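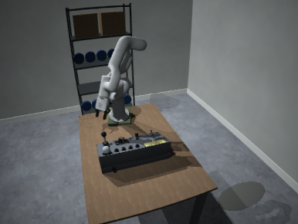

Rendering courtesy of Soltevov

The Test Bench Changes Hands

For most of the history of the Grollico plant in Kouris, the final check on a control console was made by a person with a clipboard. Each unit was set on a wooden bench, and the operator pressed every button, worked the joystick through its travel, moved the switches, and wrote down whatever felt wrong. A console that stuck or clicked late went back to assembly. The rest were boxed and shipped.

The routine check has not changed much. What has grown is the endurance test, in which sample consoles from each batch have every button pressed 2000 times. Customers in materials handling began asking for the test as a condition of purchase, and the plant met the demand with the people it had. Employees who had been hired as inspectors found themselves spending whole shifts pushing a single button at a steady pace.

The Trarero project, which began planning last October, will hand that work to a robot arm. Grollico has engaged the integration firm Soltevov to design the station, and the two companies have spent the months since then working almost entirely in simulation. The bench, the arm, the console and the storage rack behind them have been modeled so that reach, clearance and the order of motions can be reviewed by plant employees before any equipment is bolted down.

Oisín Mac Carthaigh, who supervises the test department, regards that review period as the most useful part of the project to date. "We were shown a layout and asked to find fault with it," he said. "My people are very good at finding fault. It is their profession."

Several of their comments have been adopted. Inspectors objected to an early plan that placed the console square to the arm, as the toggle at the rear corner could not be reached without passing over the joystick. They also asked that the bench remain a bench, with open floor on both sides, so that a person can step in and test a unit by hand when the arm is out of service. 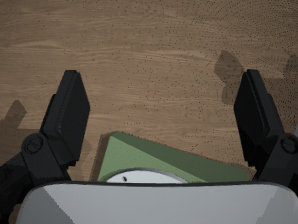 The two-finger gripper, open, during work in the Trarero simulation. Rendering: Soltevov

The choice of gripper received similar attention. Soltevov first proposed a set of special tools, one for each type of control. The plant preferred a plain two-finger gripper that could handle small parts as well as consoles, even at some cost in speed. Maintenance staff noted that a general tool is simpler to stock and that its linkages can be serviced with skills they already have.

Questions of employment were raised at the first department meeting and at most of those that followed. Grollico has stated in writing that no position in the test department will be removed when the station opens. Two inspectors will be trained as station leads, with responsibility for loading test programs, reading the force records and deciding whether a failed unit has a bad part or a bad assembly. The remaining inspectors will return to incoming inspection, an area that has been short of staff for a long time.

The new positions carry a higher pay grade. They also carry duties that not everyone in the department wants. Reading a force record is desk work, and some longtime employees have said plainly that they would miss having the product in their hands. Management has agreed that the station leads will rotate back to manual testing on a regular schedule - a point the department asked for and obtained only after a good deal of discussion.
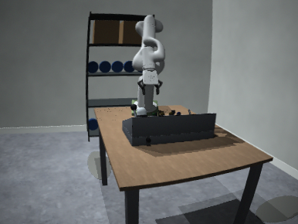
There is also the matter of what the hand knows. An experienced inspector can tell a dry switch from a worn one by feel, and much of that judgment has never been written down. As part of the project, inspectors have been describing common faults to the Soltevov programmers in their own terms, and the programmers have tried to match each description to a pattern of force and travel. Progress has been uneven. "Gritty" was settled fairly quickly. "Lazy," a term the department uses for a joystick that returns to center without conviction, is still being argued over.

The physical strain of the present work is easier to describe. Supervisors limit each inspector's time on the endurance test, yet complaints of sore thumbs and wrists are common near the end of a large order. The plant nurse supported the project from the start, and her recommendation was included in the funding request.

Once the station is in service, Grollico intends to raise the endurance requirement to 3000 presses per button. The manual test will continue alongside it until the department and the quality office both accept the results. Mac Carthaigh has asked that the clipboards be kept at the bench during that period, and the request has been approved.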